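Rombridge Publishes Handling Rules for Robot Gripper Padding

Jul 6, 2019

Rombridge has published a set of shop rules for padding, wrapping and cleaning the fingers of small robot grippers, and says the rules now apply at all 7 of its light assembly and sorting sites. The document is free to download and other companies are invited to copy it.

The rules cover a part of robot work that most written standards leave to the operator. Safety standards for industrial robots deal with guarding, speed, force and emergency stops. Gripper manuals usually say how to mount the fingers and how hard they can close. What goes on the fingertips after that is often decided at the bench, by whoever is on shift, with whatever material is in the drawer.

Rombridge said it started the work after a review of its own maintenance records. The review looked at 600 stoppages on small two-finger grippers. Of those, 75 were put down to padding that had slipped, torn, picked up dirt or been put on too thick. In most of the 75 cases there was no record of when the padding had been fitted or what it was made of.

The company first considered banning improvised padding and allowing only molded tips. That idea was dropped before the first draft. Several sites handle parts that change from week to week, and a molded tip ordered for one job may be no use by the time it arrives. Wrapped fingers are also common in test cells, where staff try out a grip before they commit to a finished part. The rules therefore allow soft wrapping but set conditions on it.

Under the new rules, a wrapping has to be logged when it goes on. The log entry gives the material, the number of layers, the gripper it is fitted to and the initials of the person who fitted it. Both fingers have to be wrapped in the same material on the same day. A site may not replace the padding on one finger and leave the other as it was.

The lower edge of the wrapping must be fastened down, and it must stop short of any screw hole, sensor or moving joint. Loose ends longer than 5 millimeters have to be trimmed or taped before the robot is restarted. Wrapping may not be used to hold a cracked finger together. A cracked finger is taken out of service and tagged.
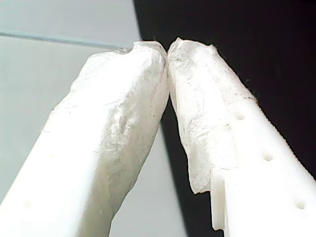 Inspection takes place at the start of each shift. The operator closes the gripper with nothing in it, at the lowest force setting, and checks that the tips meet evenly. If one tip rides over the other, or if the padding shifts when the fingers open again, the wrapping is removed and the job is done over. The check is to be made with the robot stopped and the arm brake on, and the operator's hands stay clear while the fingers move.

Color is dealt with in a short section of its own. The rules ask for plain, light material wherever the job allows it, so that dirt and wear show up early. Smudges alone are not a reason to change the padding on general sorting work. On work with optical parts, painted surfaces or food packaging, any visible mark means a change. Shedding is treated more strictly. A material that leaves fibers on a clean dark test card is not allowed on those three kinds of work at all.

One section is aimed at cells where a camera is used to guide the gripper. Padding changes the outline of the finger, and some vision systems use that outline to judge where the tips are. After any change of wrapping, the site has to repeat the camera check and save the result with the log entry. Programmers are asked to record the padded width of the finger in the setup file and to leave the maker's original value in a comment beside it.

The same goes for force. Soft padding takes up some of the closing force, and operators sometimes turn the setting up to make up for it. The rules say a force setting may be raised only after the grip has been tested on a scrap part, and the new value has to be written down. When the padding comes off, the setting goes back to the old value before the robot is used again. Rombridge said its review had found grippers still running at the higher setting weeks after the padding was gone.

Sadell, which supplies gripper fingers to two of the Rombridge sites, was shown a draft and asked for one change. The first version let sites use any adhesive tape. The final version requires a tape that comes off the plastic without solvent, and it tells sites to try the tape on a spare finger first. Sadell said it would include a copy of the rules with its spare parts orders starting later in July.

Hinojosa, a training company that runs courses for robot operators, plans to add the inspection routine to its basic class. It said the routine can be taught in a single bench session and does not call for any special tools. The company asked for clearer wording on who may approve a material that is missing from the list, and Rombridge has since named the cell lead at each site as the person who decides.

The list of approved materials runs to one page. It includes thin foam, lint-free cloth, silicone sleeve and two weights of paper tape. Tissue and other loose paper may be used in test cells only, and has to be removed at the end of the test. Rubber bands are not allowed on any gripper. Glove fingers, which some sites had been cutting off and pulling over the tips, are allowed for trials of one shift or less.

Some operators who commented on the draft said the logging would take longer than the wrapping. Rombridge cut the form from a full page to five lines in response, and sites that already keep an electronic log for the gripper may use that. The company turned down a request to drop the log for test cells. It said a large share of the unexplained cases in its review came from cells of that kind, where a trial setup had been left in place and later used for regular work.

The rules do not replace the risk assessment that each site has to carry out for its robot cells, and they do not cover vacuum cups, magnetic grippers or hands with more than two fingers. A separate document on vacuum cups is being written with Wumia, which makes sorting equipment, but no release date has been set.

Rombridge will collect the logs from its own sites every three months and plans to revise the materials list once a year. Outside companies that adopt the rules may send in their own results, along with requests to add a material. Requests should name the material, the kind of part being handled and how long the padding lasted before it was changed.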